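Sunday Schedule: Before We Vote

The parish council wants to merge our two Sunday Masses into one at 10:30, starting in February. I went to the listening session and came home less sure than when I left. We were told that roughly 600 households are registered and that attendance is "trending down." Down from what? The only count I was shown covered a single Sunday in summer, when half of us are at the lake.

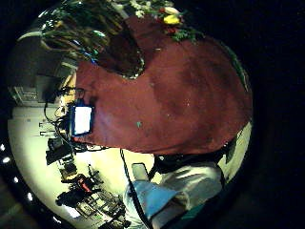

Muammer Değirmenci wrote in to say that the early Mass drew 86 people the week he ushered, and that he'd like to know where they're all supposed to park.

I'd like to know too. The plan came from Modside, a consulting firm that spent two days here.

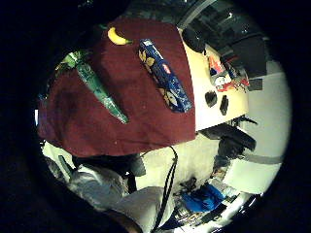
Their report runs 33 pages, and parking gets one sentence. The choir gets none. It does tell us a single Mass will "build unity," and maybe so, but I've sat through enough crowded Easters to doubt it.
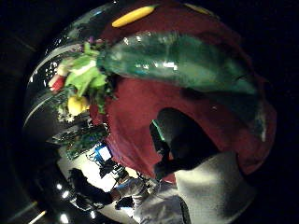 On the red cloth: greens, a lemon and a radish.

Written comments are due at the parish office by 7/26/24. Please sign yours. Unsigned ones were set aside last time.

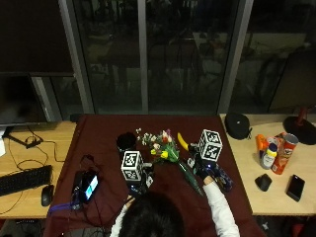
Also This Week: Confirmation Sponsors

Sponsor forms are still at the back of the church. Return them to the office before the first class.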